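Residence Services Update: Shared Bathroom and Laundry Refurbishment

The refurbishment of the shared bathrooms and laundry rooms in Vuorinen House will begin in February. The Office of Residence Services has prepared the following notice for residents, floor representatives and visiting scholars who expect to be living in the building during the spring term. Residents of Vunard Court are not affected by the works, although they will notice some additional use of their ground-floor laundry, as explained further on.

The bathrooms on the upper floors of Vuorinen House were last renewed when the building was converted from offices. The pipework has been repaired many times, and the ventilation no longer meets the standard the Office sets for its newer buildings. Following an inspection last year, the Residence Board approved a full replacement of the plumbing, flooring, lighting and extraction fans in 12 shared bathrooms. The contract has been awarded to Pernulex, which carried out the kitchen works in the same building.

Order of works

Work will proceed from the top floor downward. Each floor will be closed to bathroom use for part of the program, and residents of that floor will be assigned to the bathrooms on the floor immediately below. When the work reaches the lowest residential floor, its residents will use the completed bathrooms above. Notices giving the closing and reopening arrangements will be posted beside the elevators and sent to each resident by email before work on a floor begins.

The laundry room will remain open until the bathrooms are finished. It will then close while the drains are replaced and the floor is leveled. During that period, residents of Vuorinen House may use the laundry in Vunard Court. Access cards will be updated automatically and there is no need to visit the front desk. The Office asks residents of both buildings to remove clothes promptly at the end of a cycle and to respect the posted hours.

Noise and access

Contractors will be present from nine in the morning until five in the afternoon. Drilling and the removal of tile will not start before ten. No noisy work will be carried out during the examination period, and the study room on the first floor will stay open throughout the program. Residents who work at night or who have a medical reason for needing quiet during the day should write to Iresha Amarasinghe, Residence Manager, who will discuss a temporary room in another building. A limited number of rooms have been held for this purpose, and requests will be considered in the order in which they are received.

The contractors will not need to enter individual bedrooms, with the exception of the seven rooms that share a wall with the main riser. The occupants of those rooms have been contacted separately. If you have received such a letter and have not yet replied, please do so at your earliest convenience.

The service elevator will be reserved for the contractors during working hours. The passenger elevator will operate as usual. Residents who use a wheelchair or who have difficulty with stairs will be assigned an accessible bathroom on their own floor or by elevator, and this will be confirmed in writing before their floor closes.

Results of the resident survey

In preparing the design, the Office asked residents what they would most like to see changed. The survey was managed by Gaétan Friesen of the Planning Section and received 94 replies. Better ventilation was the most common request, followed by brighter lighting over the mirrors and more hooks near the showers. All of these have been included in the final drawings.

Many residents also wrote about storage. At present there are few places to put down personal items, and bottles and bars of soap are often left on window ledges and on top of the radiators. The new bathrooms will have a deeper shelf beside each basin and a recessed shelf in every shower. A separate allowance of $3250 has been set aside for small accessories, such as trays and soap dishes, to be placed in the completed bathrooms. The Office is considering items from Hondatero and from other suppliers. Preference will be given to items that drain well and can be cleaned without special products.
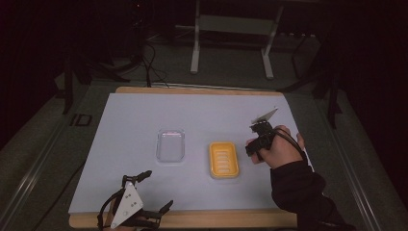

Clear plastic tray and yellow soap dish.

Residents who wish to comment on the accessories may do so at the front desk of Vuorinen House until 9th November. Comments on color, size and ease of cleaning are all welcome. The Planning Section will review them before an order is placed, and the final selection will be announced in a later issue of this newsletter.

Personal belongings

All personal items must be removed from a bathroom before work on that floor begins. This includes towels, bath mats, shower caddies and anything kept in the cabinets beneath the basins. Items left behind will be bagged, labeled with the floor number and kept at the front desk for the rest of the month. The Office cannot accept responsibility for opened toiletries.

Residents are reminded that hooks and shelves with adhesive backing may not be attached to the new wall panels. The adhesive damages the surface, and the cost of replacing a panel will be charged to the floor if the person responsible cannot be identified. Those who need further storage for medical or religious reasons are invited to speak to the Residence Manager, and a suitable fitting will be installed by the maintenance team.

Fees

Residence fees will not be increased during the current academic year as a result of the works. The Board has considered whether a reduction should be offered to residents during the closure of their floor, and has agreed that a credit will be applied to the account of each affected resident once the bathrooms on that floor reopen - no application is required. Residents who leave the building before the credit is applied will receive it with the return of their deposit.

Questions about the schedule or temporary rooms should be addressed to Iresha Amarasinghe. Questions about the design should be addressed to Gaétan Friesen in the Planning Section. Both may be contacted through the front desk. Copies of the floor plans may be consulted there during normal opening hours.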